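How to bring a shy shelter cat home: the first days

You have signed the papers and the cat is in the carrier. Now it needs a calm start. I have taken in many cats from the shelter in Climville, and the steps below worked for most of them.

Prepare one small room before you collect the cat. A bedroom is good, a bathroom is also fine. Put the litter tray in one corner and the food in the opposite corner. Block the space under the bed if you can't reach it with your arm. Leave one hiding place open - a box on its side with a towel in it is enough.

Ask the shelter which food the cat eats now and buy the same. Change it later, a little each day.

When you arrive, put the carrier on the floor, open the door and go out. Do not pull the cat from the carrier. Some walk out in 30 minutes, others wait until the night.

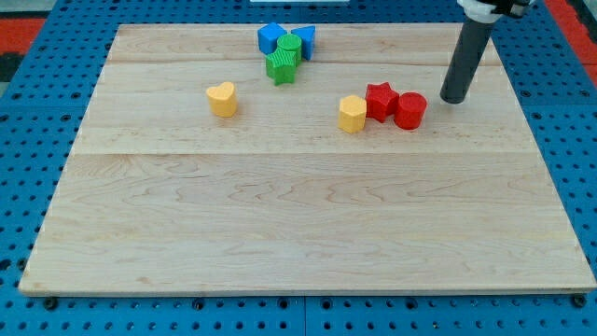
For the first 72 hours keep the visits short. Sit on the floor, read something aloud in a low voice, and look to the side when the cat looks at you. If it comes to smell your hand, let it, but don't stroke it yet. My cat Badon hid behind a curtain for two days and then came to sleep on my shoes.

Check the tray and the bowl every morning. A cat that eats nothing for 24 hours should be seen by a vet, and sooner if it is a kitten. Phone also if it strains in the tray and no urine comes.

Open the door of the room when the cat eats normally and comes to meet you. Choose a quiet evening and close the other rooms, so it can learn the corridor first. If it runs back, leave it there and try again the next day.

If you have another cat, keep the door closed for longer and exchange their blankets every day before they meet.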